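Subject: Re: Trira tidy-up package, anyone tried it?

> Is the Trira package from Plesteck any good in a real living room?
> They want 331 a month and I'm on the fence.

We're in our second month with it, so I'll bite! Setup took 69 minutes, mostly me on the phone with support. 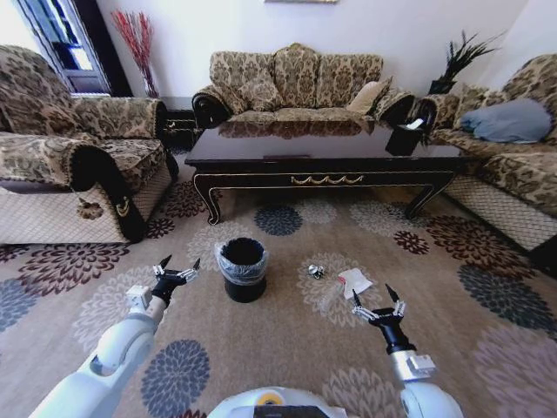

My big worry was small stuff on a busy rug. Crumpled foil and a tissue next to all those printed flowers is a mean test, and I like it for that – demo floors are always plain gray.

The 60-day return window is what sold me.

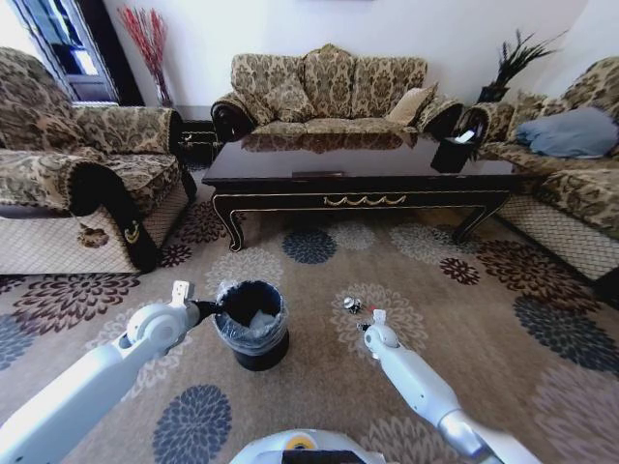 Khalaf list members have grumbled that the trial only covers one room, and that support out of Tuddale is slow to call back. Fair on both counts.

Bin liners are the part I'd ask about before paying. The gripper has to pinch thin, clear plastic, 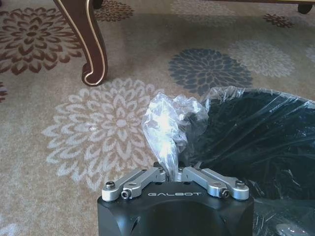 and the brochure gives that exactly one line. Get them to show you with your own bags.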